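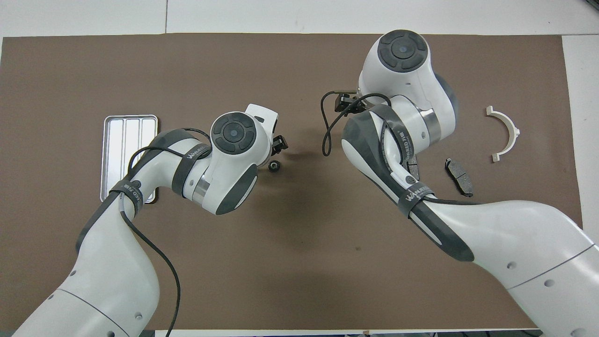 **Figure 1.** Brown rectangular mat on a white tabletop.

## 3. Surface Preparation and Measurement of Edge Curl

### 3.1 Mat stock

All mats were cut from sheet stock supplied by Undano and stored flat in the Cabrera workroom before use. The stock is sold for desks and cutting benches, where the usual complaint from buyers is that the corners lift after a season of use. Earlier work on the subject has treated lifting as a property of the sheet alone. We treat it as a property of the sheet and the table together, for reasons given in Section 3.4.

Brown stock was used throughout (Figure 1). The supplier also sells a green sheet, which was left out after the first cutting session showed that its backing layer was of a different thickness. Mixing the two would have added a second variable with no benefit to the comparison. Fourteen mats were cut. Each was numbered on the underside in pencil, with the number placed near the corner that had been closest to the core of the roll. This corner is called the inner corner in the rest of the paper, and the corner diagonally opposite is called the outer corner.

Cutting was done with a straight blade against a steel rule. A rotary blade was tried and dropped. It left a slight burr on the lower face, and the burr held the edge off the table by an amount close to the smallest lift we wished to detect. Edges were not sanded or sealed.

### 3.2 Resting period

A sheet that has been rolled keeps some memory of the roll. To reduce this effect, the cut mats were stacked face down between two boards for 11 days. The order of the stack was reversed at the midpoint so that no mat spent the whole period at the bottom. The room was kept closed during this time, but its humidity was logged and not controlled. The log shows a slow rise through the last part of April, followed by a level stretch. We did not correct for this rise. Any correction would have required a value for moisture uptake in the backing, and the supplier could not give one.

After resting, each mat was placed face up on the table and left alone overnight before its first reading. Mats that still showed a bow along the long side at this point were set aside. Two were rejected in this way. Both had come from the end of the roll nearest the core, where the radius of the bend is smallest, and their inner corners stood clear of the surface by more than the gauge could read in a single step.

### 3.3 Gauge and procedure

Lift was read at the four corners and at the middle of each side with a stepped feeler gauge made by Vadumance. The gauge was slid under the edge at a right angle until it met resistance, and the last step to pass freely was recorded. Readings were taken in a fixed order, beginning at the inner corner and moving clockwise.

Two observers, Yoga Gunawan and Efraín Chambi, read every mat separately. Neither saw the other's sheet until the session was closed. Where the two readings differed by one step, the lower was kept. Where they differed by more than one step, both observers repeated the reading, and the second pair was averaged. Repeats were needed mostly at the side midpoints. The lift there is small and the edge gives way easily under the gauge, so the result depends on how firmly the gauge is pushed. At the corners the agreement was close, and we place more weight on the corner values for this reason.

Pressing a mat flat before a reading was not allowed. A mat that had been pressed by accident was left for a further night and read again.

### 3.4 Effect of the table

The same sheet can give different values on different tables. A smooth top lets the mat slide outward as it relaxes, and the corners come down. A rough top holds the underside in place, so the strain that remains in the sheet is taken up as lift. The Drelport trials, which used a coarse bench, reported corner values well above ours for sheet of similar weight. We do not think the two sets conflict. The difference has the sign that friction at the underside would predict, though neither study measured friction directly.

Flatness of the table also matters. Ours was checked with a straightedge along both diagonals before the first session and again after the last. Joints between panels were avoided, as a step of even one gauge unit under a side would be read as lift at the nearest corner. The table was wiped with a dry cloth before each mat was laid down. No cleaning fluid was used, because residue could change the way the backing grips the surface.

### 3.5 Treatment of the data

Values for the inner and outer corners were kept apart in all tables. The two remaining corners were pooled after a check showed no consistent difference between them. Side midpoints are reported in the supplementary sheets only. No reading was removed as an outlier once it had passed the two-observer rule, including the single high outer-corner value discussed in Section 4.2.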